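Notebook, April. Rarley mill recordings, second night

Got in at 9 p.m. and Eldana Asfaw was already there with the thermos and the two recorders, bless her. For anybody picking this up cold: we're collecting ghost stories from the Rarley side of the river and checking whatever can be checked. This week it's the weeping on the mill stairs, which every kid in Ridon grows up hearing about.

The story, as the woman at the bakery told it to me: a miller called Tilahun went down the back stairs one night to see to the sluice and never came up, and his wife still calls for him when the water's high. Another version has it the wife who drowned. A third has a horse in it! I've written all three out in the blue folder and I'm not picking a favorite yet.

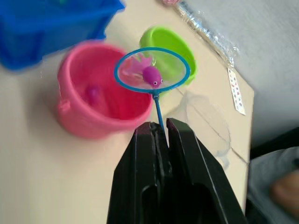 Purple octopus in the net, held by the handle.

We put recorder A at the top of the stairs and B on the landing, which is 23 steps down (the Vurkance pamphlet says 30, so that's one thing it has wrong). Left them both running and sat in the van. Heard zip from out there except an owl and Eldana eating crackers.

Played back A first. Lots of hiss, one good thump at 11:40 that I'm pretty sure was the door, because I hadn't latched it. Note to self, latch the door. B was more fun. There's a long rising moan on it, and it comes again a few minutes later, and I'll admit the hair went up on my arms even though I was sitting in a lit kitchen with toast.

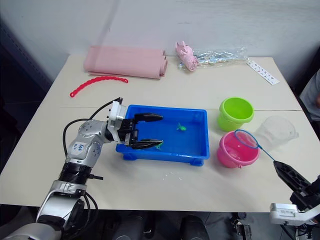 Is the moan the same sound people have been reporting all these years?
It could be, but we've only got two living people who say they heard it themselves, and they describe it differently, so I wouldn't put that on the web page yet.

Eldana thinks it's air getting pushed up the old wheel shaft. She wants to stuff a blanket in the shaft opening and record again, same spots, same settings. Fine by me. If it stops, we have our weeping wife, and if it doesn't I'm bringing a bigger flashlight.

Spent the rest of the morning on the paper side. The parish burial list has a Tilahun but he's a tailor and he died in bed, poor man. No drowned miller so far. I've gone through over 500 entries and my eyes are shot. There's a gap where
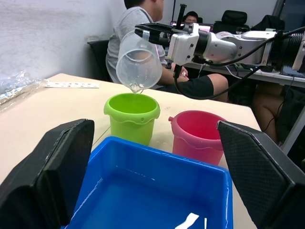
the pages got water stained, and that gap is right where I'd want to look, naturally. The clerk says there may be a copy in the Ridon box, so I've put in a request for it.

Still to do: new batteries for B, ask the bakery woman who told her the horse version, get the 40 bucks for the van gas back from the kitty, and find out who wrote that pamphlet. Eldana has the stairs key until next time.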